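Kindeda picks up Cumitz gas stake

11/05/2024

12 comments Share 133 shares

Well, I had this one down as dead and buried, so I'll eat my words. Kindeda has agreed to buy Amaral's share of the Cumitz gas field, and the two of them put out matching statements this morning, about a page each and mostly the same page.

I've been writing about Cumitz on and off for longer than I'd like (my notes fill two folders and a shoebox), and this sale has been "nearly there" so many times that I'd stopped picking up the phone over it. Amaral wanted out, Kindeda wanted in, and they kept getting stuck on who pays to plug the old wells when the field runs dry. They've now split that bill, with Amaral on the hook for the wells drilled before the sale and Kindeda taking whatever gets drilled after. Kindeda also takes over as operator, so it's their crews on the platform and their name on the gate.

No price was given. I asked both companies and got two very polite emails.
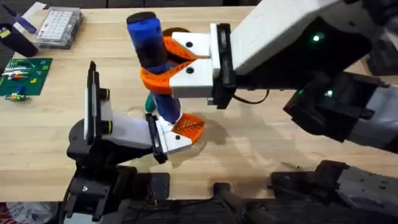 So does anything change for the folks who buy the gas?

Not for a good while. The supply contracts move over to the new owner with the same prices and the same end dates, and the gas keeps coming ashore at the Prallasow plant just as it does now. The first of those contracts isn't up for 6 years.

The Prallasow plant is the part I'd keep an eye on! Kindeda doesn't own it, it only gets a share of the space in there along with the field, and the plant's been running well under what it was built for. If you're Kindeda and you've got a couple of small finds sitting nearby with no way to get them to shore, that spare room has got to look pretty good. They told me they'd "review options" once the sale closes, and in this business that can mean a drilling rig or a nice binder on a shelf.

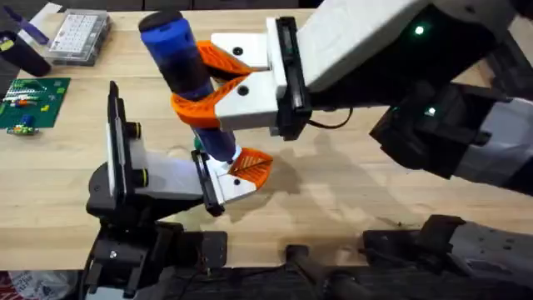

Closing is set for December, if the regulator is happy, and until then Amaral keeps running things day to day. I'm a little nervous about that stretch, I'll admit. Handing over a working gas field is a fiddly job, with permits, spare parts, safety files and crew rosters all changing hands while the gas keeps flowing. It makes me think of the two robot arms up there, one gripping that blue cylinder with its orange fingers and the other with its gripper right by the lower end. Two parties, one object, and you'd want them to agree on who's got hold of it. The companies say a joint handover team is already at work, and they've promised staff that jobs on the platform are safe for 10 months after closing. The folks I talked to out there would have liked that to be longer, and I can't blame them.

Kindeda's drilling plans for next year are due out after the sale closes. I've asked for a copy and I'll post what's in it when I get it.

12 comments Share Save for later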